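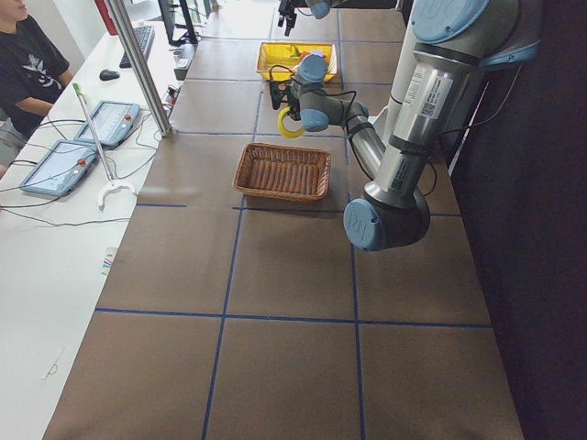 Week 6: Warehouse layout and storage zones

Reading for this session: Michalík, chapter 12, first half. Bring the Merex floor plan handed out last week.

Terms

Slot – one marked storage position. It may hold a pallet, a bin or nothing.
Zone – a group of slots run under the same rules.
Fixed storage – each item has its own slot and keeps it, even when stock runs out.
Open storage – any item may go in any free slot. The stock record has to be right every time.

Fixed storage is easy to learn and wastes space. A slot must be large enough for the highest stock level of its item, so on an average day much of it stands unused. Open storage needs less floor but depends on the record. If a picker puts a bin back one slot over and does not log it, the bin is lost until the next count.

Most sites mix the two. The Zamora depot keeps 800 fast-moving items in fixed slots near the dock and everything else in open storage at the back. Total slots: 1,151.

Wei's rule for placing items: rank by number of picks, not by volume sold. An item sold once a month in large lots can sit far from the dock.

Problem for next time

Kenorora has one dock and two aisles. Sales double in November. Decide which items should move closer to the dock and when the move should be made. One page, with a sketch.

Anežka Michalík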